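Lumturie Popescu has spent ten years listing cases at the magistrates' court in Utville, and for the last four of them she has also trained the clerks who do the same job elsewhere in the county. She spoke to us in November 2024 about how a low-value theft charge moves through the system, and where it tends to stop.

The first stage is the charge file. For a shop theft it normally holds a statement from the store, a till valuation of the goods, any CCTV and the custody record. Popescu said the valuation causes more adjournments than the other items put together.

"The store gives the shelf price, and the defence asks whether the goods were recovered and could be sold again," she said. "If they could, the loss is nil and the compensation request falls away. The charge itself doesn't change. But the court can't sentence properly until the point is settled, so the case goes back two weeks."

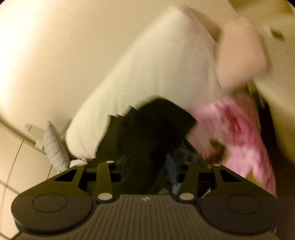

Her office handled 1,067 theft files in the last reporting year. Of those, 37 were withdrawn at the first hearing, in most instances when the store's witness statement had not been signed. Popescu regards that figure as avoidable.

"A signature takes a minute. We send the form back with the missing box marked, and it comes back with the same box empty. I've had one form make that trip three times."

The listing software, supplied by Burkiteck, was changed in May so that an unsigned statement now shows as a warning on the clerk's screen. It doesn't block the listing. Popescu asked for it to do so and was told that a hard stop would hold up cases where the defendant intended to plead guilty in any event. She accepts the reasoning but would still like the stop to apply where a not guilty plea has been indicated.
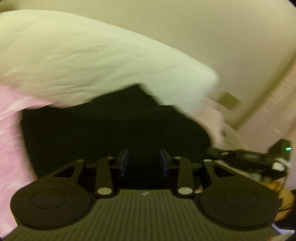 Sławomir Kołodziej takes a different view of the warning, and told us that clerks had begun to click past it within a few weeks. He would remove it altogether and put the check at the police end, before the file is sent. In his opinion a court office should not be proof-reading evidence for either side.

Popescu did not dispute that clerks click past it. "They do, and I've raised it with them. But if you take it off the screen, the first person to notice is the magistrate, with everyone sitting there."

On previous convictions, she said the printed record is usually accurate but often late. Where it arrives on the morning of the hearing, the defence solicitor must be given time to go through it with the client. The bench will generally stand the case down until later in the list.
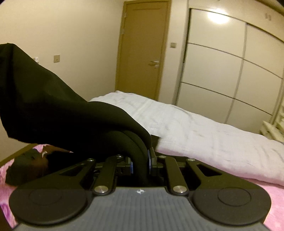
## Fines and payment

Most first-time offenders in these cases receive a fine or a conditional discharge. Popescu said the means form decides how workable the fine will be, and that it is frequently filled in badly.

"People write their rent in the income box. Or they give a weekly figure where it asks for monthly. The legal adviser can correct it in court by asking, but only if it looks wrong. A wrong figure that looks right goes straight through."

Once a fine is set, a collection order is made and the account passes to the enforcement team. A missed payment produces a reminder, then a further notice, then a hearing. Popescu advises anyone whose income has dropped to write in before the payment date and to quote the account number on the letter. Letters without the number are matched by name and date of birth, and this takes longer.

She is now rewriting the clerks' training notes with Tien-fu Wan. The section on valuations has been finished and the section on unsigned statements is in draft.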